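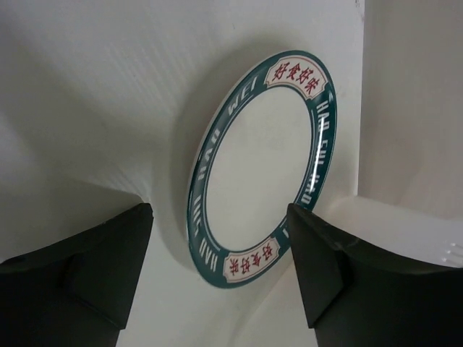
Why does a glaze sometimes crack into fine lines weeks after the pot comes out of the kiln?
Mostly because the glaze shrank more than the clay under it as the two cooled, so it has been stretched tight ever since, and sooner or later it lets go. We call this crazing.

Ceramics for Beginners, Handout 7
Instructor: Marit Eide

Welcome back, everybody, and thank you for being so patient with the kiln schedule in March (I know some of you waited a long while for your bowls!). Tonight is all about fit, meaning how well a glaze and a clay body get along as they heat and cool.

Every material grows a little when it warms up and shrinks when it cools. A glaze that shrinks slightly less than the clay ends up gently squeezed, and that's where we want it. Squeeze it too hard, though, and it can flake off at the rims and handles, a fault called shivering.

To fix crazing, try adding a little silica to the recipe, a small step at a time, and keep notes! Béla Pap mixed 200 grams per test last term and that was plenty for three tiles.

For next time: read the chapter on feldspars and bring two bisque tiles, labeled underneath in pencil or underglaze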